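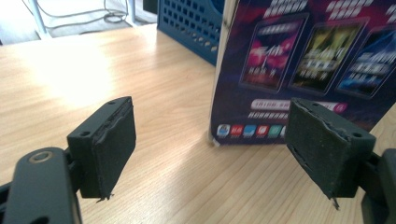

Book Swap at Hendness Hall — Questions We Get A Lot

How does it work?
Bring books, take books. One token per book you hand in. Tokens don't expire. Kids' books are free, no token needed.

Do I have to bring something to take something?
No. First visit you get 2 free tokens. After that you trade, or buy tokens at the desk, a dollar each. Cash please, the card reader is hit or miss in there.

What do you take?
Paperbacks, hardcovers, graphic novels, cookbooks, large print (always short on large print!!). Puzzles if every piece is there.

What don't you take?
Encyclopedias. Textbooks older than 6 years. Magazines. Anything with mold or a strong smell — one bad box can ruin a whole shelf. Also no Reader's club sets, we still have a closet of them.

Some of my books have writing in them. OK?
Pencil is fine. Light highlighting fine. Whole chapters in yellow, no.

Is there a limit?
7 books in per visit. More than that, email Mylene Gatchalian first so she can set up a drop-off time. Please don't leave boxes on the steps, they get rained on.
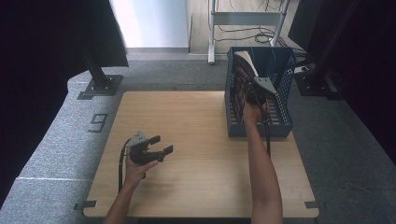
Same limit going out, by the way. Seven per person, and kids count as a person. Teachers stocking a classroom can ask for more, just bring something with the school name on it.

Where do I park?
The lot on the Flanum Street side. Not the dentist's lot, they will tow. Bus stop is right across the road.

When are you open?
10 am to 2 pm on swap days, dates are on the door and in the newsletter. Closed all of May for the floor work. Last drop-off 1:30, we need time to sort.

Can you hold a book for me?
Till closing that same day. Name on a sticky note, give it to whoever is at the desk. We can't hold stuff between swaps, tried it, big mess.

How many books go through here?
2,908 last year. The year before was 2,233. Mysteries go fastest, then picture books.

What happens to the leftovers?
Nestor Abella drives them over to Amoritz House, who pick thru for their reading room. Rest goes to paper recycling.

I think I handed in a book by mistake. Can I get it back?
If its still on the shelf, sure, just give back the token. If somebody took it, sorry. Check for photos and bookmarks before you drop off — we keep the ones we find in an envelope at the desk.

Can I help out?
Yes. Sorting starts at 9 am, coffee's on. Ask for Nestor.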